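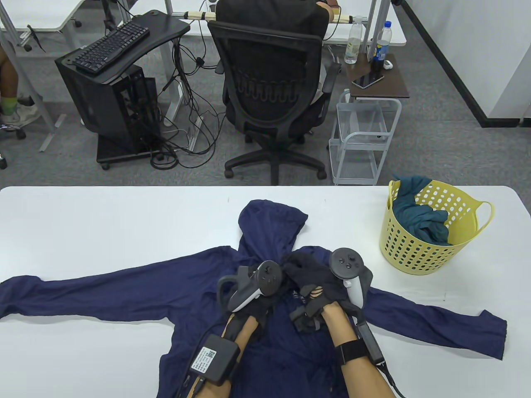

Ukon Re-Proofing Spray for Light Jackets

Product code 127 — in stock at Hirkthorpe

Ukon is a water-based spray for thin rain jackets, wind jackets and other light outer clothing. It is made for garments that have lost their water repellency after many washes, when rain no longer forms drops but makes dark patches on the shoulders and on the upper side of the sleeves. The spray has no smell after drying and it contains no propellant gas. You work it with a simple hand pump.

We have sold Ukon in our shop at Hirkthorpe for several seasons, and it remains the product our customers ask for most before the autumn. It is suitable for nylon, polyester and most mixed fabrics with a membrane. We do not recommend it for waxed cotton, leather or down. For waxed cotton please see the Noguchi wax tin, which is described on its own page.

Sizes and contents

Ukon comes in two bottles. The small bottle is enough for one adult jacket, the large one for three jackets or for a jacket and a pair of overtrousers. Both have the same pump head, so you can keep the old pump if the new one is damaged in the post. The refill pouch is again available from August.

How to use it

Wash the jacket first with a mild soap, without softener. Softener leaves a layer on the fabric and the spray cannot hold well on it. Rinse two times. The jacket may still be damp when you begin — with Ukon this is even better, as the liquid spreads more equally.

Close all zips and lay the garment on a clean, flat surface. Hold the bottle 15 cm from the fabric and spray in slow lines from the top to the bottom. Give more attention to the shoulders, the hood and the cuffs. Wait two minutes, then take away the extra liquid with a soft cloth. White spots that stay after drying are only a surplus of product and they go away with a damp sponge.

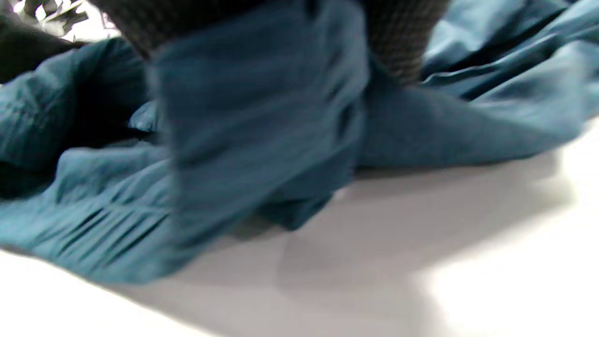

Drying

Hang the jacket in a room with good air for 22 hours. If the care label allows the tumble dryer, you can use it on low heat for 15 minutes instead, and the result is often stronger. Please do not put the jacket on a radiator. Thin fabrics can lose their shape there, and the tape inside the seams can come loose.

How long does it last?

This depends on how you wear the jacket. A rucksack rubs the proofing from the shoulders quite fast, and a person who walks every weekend will need to spray again after some months. For daily use in town, one treatment is normally enough for a season. You can treat only the worn places, it is not necessary to do the whole garment each time.

Storage

Keep the bottle closed and away from frost. Frozen Ukon becomes thick and it blocks the pump. An opened bottle should be used within two years.

Delivery and returns

Orders leave our store at Planddale on the next working day. Large orders of 76 bottles or more, for clubs and rental shops, are sent on a pallet and need a telephone number for the driver. Unopened bottles can be returned within 22 days.

Page last changed: June 19, 2018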